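Trultton Household Textile Vocabulary

Data card, version 2

Summary

The Trultton Household Textile Vocabulary is a collection of 3,073 words and short phrases used by English and French speakers to talk about cloth in the home: bedding, curtains, table linen, toweling and the fabrics they are made from. It was compiled at the Chevalier Institute for use in dictionary work and language teaching. This version was released on 13 Feb 2022.

Contents

Each record gives the headword, its language, a plain definition, one sentence showing the word in use, and a code for the source. Regional words carry a place label where the speaker supplied one. A further 345 records are marked "doubtful" – they were heard from a single speaker and have not been found in print. They are kept in a separate file and are not included in the total given in the summary.

Files

terms.csv – the main list
doubtful.csv – records awaiting a second source
sources.txt – key to the source codes
changes.txt – differences from version 1

All files are encoded in UTF-8. Fields are separated by semicolons, as many definitions contain commas.

Collection

Interviews were led by Sandrine Cordier and Sunil Seneviratne. Printed sources were read by Florian Delorme, who also prepared the French definitions. Speakers gave written consent, and their names were removed before the records were entered.

Known limits

Older speakers are represented more strongly than younger ones. Trade terms from weaving and dyeing are included only where they are also used at home. The words for color and surface ("dull," "sheen," "silvery") overlap a good deal, and editors did not always agree on where one ends and the next begins.

Pale silvery-gray fabric with a faint sheen and soft wrinkles, sagging in a broad curve. See the entries "drape," "sag" and "sheen."

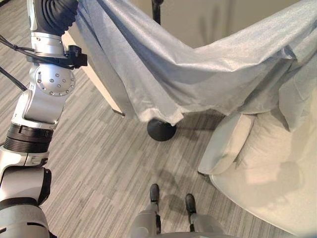 Corrections

Corrections should be sent to Ludivine Roussel at the Institute, quoting the headword and source code. Accepted changes will appear in the June release.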